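Working Practice Forum
Section: Automated handling in shared premises
Thread: Draft house rules for arms operating over kitchen worktops — comments invited
Status: open

Ralero_Standards
Posted December 7, 2019

Members are invited to comment on the second draft of the house rules for robotic arms operating over kitchen worktops in shared buildings. The first draft was circulated in May and received a good number of replies, most of them concerning liquids and mains leads. The text below replaces it in full.

1. Scope. The rules apply to any arm mounted beside or upon a worktop which is also used by staff or visitors for the preparation of drinks and food. They do not apply to enclosed cells.

2. Responsible person. One named person shall be responsible for the arm during each session. The name shall be written on the session sheet before the arm is powered.

3. Worktop layout. Objects to be handled shall be placed within the marked working area. Objects not to be handled shall be moved outside the reach of the arm or recorded on the session sheet as fixed items.

4. Mains leads. No mains lead shall cross the working area unless it is secured to the wall or the worktop.

5. Liquids. Vessels handled by the arm shall be empty during trials. Where liquid is necessary to the task, the quantity shall not exceed 100 millilitres and shall not be above hand-warm temperature.

6. Speed. The speed of the tool shall not exceed 100 millimetres per second whenever a person is within arm's length of the worktop.

7. Stop control. A stop control shall be within reach of the responsible person at all times and shall be tested at the start of each session.

8. Handover. At the end of the session the arm shall be parked, powered down and labelled, and the worktop returned to ordinary use.

Comments should quote the rule number.

Burkberg_Facilities
Reply 1

Thank you for the revised text. We support rules 1, 2, 7 and 8 as drafted.

Rule 4 presents us with a difficulty. In a fitted kitchen the sockets are on the wall behind the worktop, and the appliances stand in front of them. A lead must cross some part of the surface. If the rule is read strictly, a coffee machine could never remain in place during a session, and our staff would be asked to carry it away and back again several times a day. We consider that moving a heavy appliance repeatedly carries a risk of its own.

We propose: "No mains lead shall lie within the path of the tool. Leads elsewhere on the worktop shall be kept close to the wall."

chiu_lab_safety
Reply 2

I do not support the Burkberg wording. "The path of the tool" is known only if the path is fixed. Under learned or hand-guided control the path differs from one attempt to the next, and the responsible person cannot say beforehand where the tool will not go. The working area is a marked boundary and can be checked by anyone who walks in. The path cannot.

I would also ask that rule 4 cover the cables of the arm itself. The draft refers to mains leads only. In our experience the loose loops along the arm cause more stoppages than any appliance lead, as they catch on cupboard handles and on items left near the base.

Tarnulska_Ops
Reply 3

We write in support of the previous reply with regard to the arm's own cables, and in partial support of Burkberg with regard to appliances.

It may assist the discussion to consider an ordinary layout. The picture below shows a worktop of the type to which the rules would apply, with the crockery and the coffee machine on the same surface. 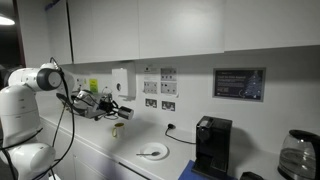
Arm over a kitchen worktop, with mug, plate and teaspoon; coffee machine and lead to the right.

Three matters arise for the drafting. First, the lead to the coffee machine runs from the wall across the worktop. Under rule 4 as drafted, the question is whether the marked area would include that stretch of surface, and the draft gives no guidance on how the area is to be marked. Secondly, the black cables looping from the joint and down the side of the arm are not mentioned in any rule. Thirdly, the overhead cupboards limit the height to which the arm may be raised, and the draft is silent on clearance above the worktop.

We propose a new rule 3a: "The working area shall be marked on the worktop with removable tape and shall extend no further than is needed for the task. The clearance beneath overhead cupboards shall be measured and entered on the session sheet."

Burkberg_Facilities
Reply 4

The layout shown is close to what we have in two of our buildings, and it illustrates our concern well. The machine stands on a mat, its plug is in the wall, and it looks like a machine for whoever comes in for coffee. We would not wish to see it removed.

We can accept rule 3a. If the working area is to be no larger than the task needs, most of our objection to rule 4 falls away.

We cannot accept tape in kitchens where food is prepared. Tape lifts at the corners and collects dirt. A washable mat of a distinct colour would serve the same purpose.

chiu_lab_safety
Reply 5

A mat moves when pushed. Tape does not. If a mat is permitted, it should have a non-slip backing and its position should be checked at the start of each session along with the stop control. Its colour should also differ from that of any mat already in use under appliances, or people will take one for the other. The picture in reply 3 has a blue mat beneath the coffee machine; a blue working mat in that kitchen would be a poor choice.

On rule 6, I would like to know how the figure was reached. 100 millimetres per second is very slow for a task such as moving a teaspoon from a plate to a mug. Operators who find a limit tiresome tend to work round it, and a limit which is ignored is worse than a higher one which is kept.

Ralero_Standards
Reply 6

In answer to the question on rule 6: the figure was chosen by the drafting group as a cautious starting value. It is not taken from any published standard and does not replace the risk assessment which each site must carry out for its own equipment. A site may record a different value with its reasons, provided that its own assessment supports it. The next draft will say so.

On rule 4, the drafting group is content to add the arm's own cables. The suggested wording is: "Cables belonging to the arm shall be fastened along its length with enough slack for full movement, and shall not rest upon the working area."

quiet_kitchen_user
Reply 7

I am a member of staff in a building where an arm has been in the kitchen since the spring, and I am not a technician. I should like to raise a point which the draft does not cover.

The rules speak of the responsible person, but say nothing of people who come in to make a drink. We are not told whether we may reach past the arm, whether we may use the kettle while it is moving, or whom to ask. I have seen colleagues wait in the doorway for some minutes and then leave without their tea. I have also seen others lean straight across. Neither seems right to me.

A notice at the entrance would help, in plain words and large type. Kitchen walls already carry a good deal of printed matter, and one more sheet among the switches will not be read.

Tarnulska_Ops
Reply 8

The point in reply 7 is well made. We use the following notice, which other sites are welcome to copy:

"Robot arm in use. Please speak to the operator before coming to the worktop. The operator will stop the arm for you. You do not need to wait for the task to finish."

The last sentence was added after complaints. Our log for the period shows 157 such stops, all of them short, and the teams have adjusted their working to suit.

Burkberg_Facilities
Reply 9

We would prefer set hours for the arm. Stopping on request places the burden on the visitor, who may be reluctant to interrupt. If the kitchen is closed to ordinary use for a fixed period, and open without the arm for the remainder, there is no doubt on either side.

chiu_lab_safety
Reply 10

Set hours are suitable for a building with a second kitchen. Many do not have one. I would leave both arrangements open and require the site to state on the door which one applies.

I maintain my objection to the alternative wording of rule 4.

Ralero_Standards
Reply 11

The following will be carried into the third draft: new rule 3a, with tape or a non-slip washable mat at the choice of the site; the addition of the arm's own cables to rule 4; the note on site values under rule 6; and a new rule 9 on other users of the kitchen, with the Tarnulska notice as an annex.

The wording of rule 4 as it concerns appliance leads remains unsettled. Burkberg and Chiu are asked to submit a joint text or, failing agreement, separate texts of no more than one paragraph each. Comments on clearance beneath overhead cupboards are still needed, as only one site has so far replied on that subject.

Burkberg_Facilities
Reply 12

Noted. We will send a text for rule 4 and will measure the clearance in both buildings before doing so.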